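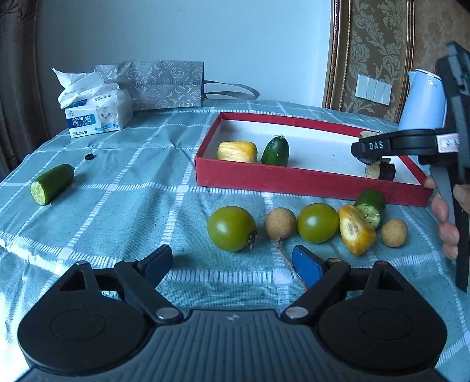

Why does produce kept in a closed box lose less weight than the same produce on an open shelf?

Water leaves the skin only as fast as the air beside it can take it up. In a closed box that air gets close to saturated within hours and the loss slows to whatever leaks out past the lid. On a shelf the room carries the vapor off and the loss continues at a near constant rate.

Home Notebook Storage Methods Scales Archive
Search this notebook Type and press Enter
6 min read

9 Dec 2018

Storage bench, Brovmont. Entry covers the humidity boxes and the weighing procedure. Temperature work goes in a separate entry once the logger is back.

State of things at the start of the day. Clevus boxes are on the lower rack with the salt trays in. The open shelf above them is the control. The room was at 19 °C when I came in and had not moved by the time I left. Heater stayed on the low setting, vent closed, door kept shut between weighings.

Salt trays first. The table salt slurry in box A had gone dry on one side and was mostly liquid on the other. A tray in that condition does not hold the value in the tables. It has to be a slurry across the whole surface, wet solid with a thin film of brine on top. I scraped it together, added water with the dropper, stirred, leveled. Lid back on, left alone until the meter settled. It came back slowly and stopped a little under the table value, same as last time. I now think the remaining difference is in the meter. To check this, put both meters in the same box and swap their positions halfway through. Not done today.

Box B (potassium chloride) was in good order. Box C (plain water, no salt) has condensation under the lid again. Drops are falling back on the contents. That makes the weights from C unreliable in the direction of showing too little loss, and wet skin is where the mold starts. Two options: slope the lid so that it drains to one side, or move C away from the cold wall. Moving it is simpler. Moved it. If there are still drops next time I will slope the lid as well.

Scale. The Fukell bench scale drifts upward while it warms up. I left it on for an hour, zeroed it, then put the check weight on. It read correctly. Zeroed again between boxes, not between individual pieces. The old Dobson scale disagrees with it at the low end of the range, so nothing under the size of a plum should go on the Dobson. It is fine for whole boxes.

The order of weighing matters more than I had allowed for. While a box is open its contents are in room air, and the last piece weighed has been out much longer than the first. With a small piece this shows up in the last digit. Procedure from now on:

Lid off, take one piece, lid on.
Weigh, write the number, piece back in the same position.
Same order every time, lowest tag first.
Wipe the pan if there is any moisture on it, then wait for zero.

It is slower. Total time with the lid off is much shorter, and the meter inside the box hardly moves during a round.

Largest sample at first weighing: 595 g, an uncut winter squash with the stem on. At today's weighing it had lost 3 g. All of that loss was on the open shelf; it does not fit in a box and never has. The waxy skin does most of the work in a squash and I would not expect a box to help much. Leave it where it is and keep weighing it as a reference. If it ever shows a sudden jump, suspect the scale before the squash.

The scar where the stem was attached is the leak in most round fruit with a tight skin. Tomato skin has no pores to speak of, and nearly everything goes out through the scar. Sealing the scar with a spot of wax should therefore bring the rate down by a large factor. I want this tested properly: matched pairs, one waxed and one plain, same box, same shelf height. Weigh the waxed ones after the wax has gone on, otherwise the wax counts as negative loss for the whole run. I made that mistake with the pears and had to throw out the series.

Cut pieces are a different case. A cut face has no skin over it and loses water as if it were a wet cloth until the outer layer of cells dries and closes up. The curve is steep at first, then bends. A single rate per day is meaningless for them. Log the first day at short intervals, then drop to the normal schedule. Comparing a cut piece with a whole one by percentage also hides the surface area. Write down the cut diameter with the weight or the number cannot be used later.
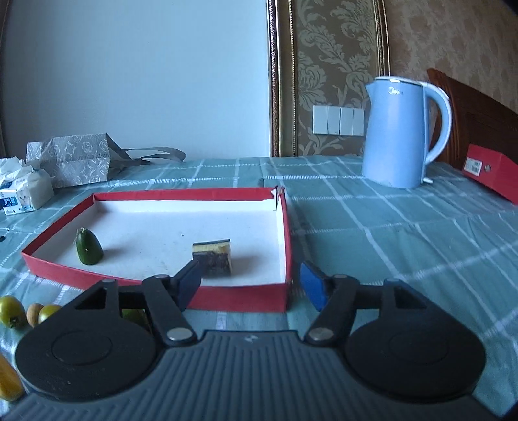
The same applies to length. Two pieces with the same cut face but different lengths have different ratios of open surface to mass, and the shorter one will look worse in percent while losing the same number of grams. I will plot grams per unit of cut area and keep the percentages in a side column for those who want them.

Air movement. The shelf readings from the end nearest the door have always been higher than the rest. I put a strip of tissue on a thread there and it swings whenever the corridor fan is on. It hangs still at the other end. So the control shelf is really two conditions. For the present, keep to the still half and mark off the rest with tape. Past shelf readings are not corrected; the position column is there for most of them and anyone who needs the data can split it.

Meter reading in box B at the close of the day was steady over the last 23 minutes. I am taking that as settled. Box A was still creeping. Box C pegged at the top of its range and tells me nothing beyond the fact that it is wet in there.

Lid seals. The Clevus lids close on two sides only and the short sides bow upward when the boxes are stacked. Checked with a strip of paper: it pulls out freely on the short side of A and C, grips on B. B also has the most stable humidity, so the paper test seems to be worth keeping. Foam tape on the short sides of A and C, thin kind. The thick kind holds the lid up and makes the long sides leak. Tape is in the second drawer with the tags.

On ethylene, as it has been asked: the boxes do nothing about it. A closed box holds the gas in along with the water, and a ripe piece will push along anything unripe that shares its air. Mixed contents are acceptable for a weight loss run of a few days. They are not acceptable for anything where color or firmness is being recorded. Ripe and unripe go in separate boxes for those, and the lid comes off once a day for a full change of air, written down with the time. The humidity will drop and recover each time. Accept it.

Tags. Pencil only. Ink ran on two of the tags in C and I had to work out which piece was which from the earlier weights. It could be done because the weights were far apart. It would not have worked with a matched pair. Tie or pin the tag to the tray, never to the piece, or the tag takes up water and gets weighed with it.

Open points:

Meter swap in box A, both meters, same height.
Foam tape on A and C, repeat the paper test after.
C at its new position: look for drops under the lid.
Wax pairs, needs matched fruit. Probably January before there is shelf space.
Find the calibration sheet for the Dobson. It is not in the scale folder.
More potassium chloride. The jar has enough for one more tray and no spare.

Scale off, covered. Lids on. Heater left on low.

Older entries Newer entries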